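Home | Opinion | Letters | Archive | About
Last updated: 2021-01-25

Stop packing from a list

I have a packing list. Thirty items, typed up one November, printed, folded into the lid of my case. I have never once packed from it properly and I think the list is the problem.

A list tells you what you thought you'd need when you were sitting down with a cup of tea. It knows nothing about this trip. Mine still says "adaptor x 2" for a country I've been to once.

What works - put it all on a table. Everything, in a heap, before a single zip is opened. Halima Okafor taught me this when we shared a flat and I thought she was just untidy. She'd leave the heap overnight and walk past it. By morning half of it looked silly.

People hate this. Binta Edet, who edits these pages, says a heap is just a mess with an excuse. Fair enough. But a drawer hides things and so does a suitcase, and a table dosen't. You see the soft toy and you have to decide about the soft toy.

My one rule is small soft stuff in the middle, bags and case to one side. Tissues, towel, sponges, pouches, all together. They are what gets forgotten and they are also what fills the gaps round your shoes.
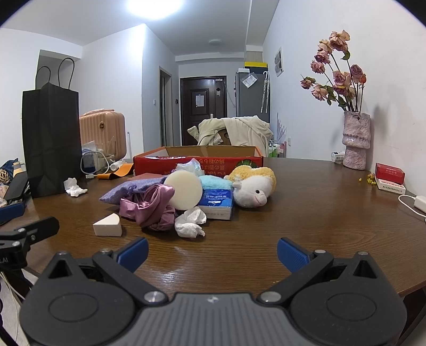

What about the flowers

Leave them where they are. Same for vases, boxes, anything that lives on the table anyway. Clearing the table first is how you lose an evening, and then your packing at midnight with the charger still in the wall.

Coat over a chair, last thing on. Go to bed. Look again in the morning and take three things out.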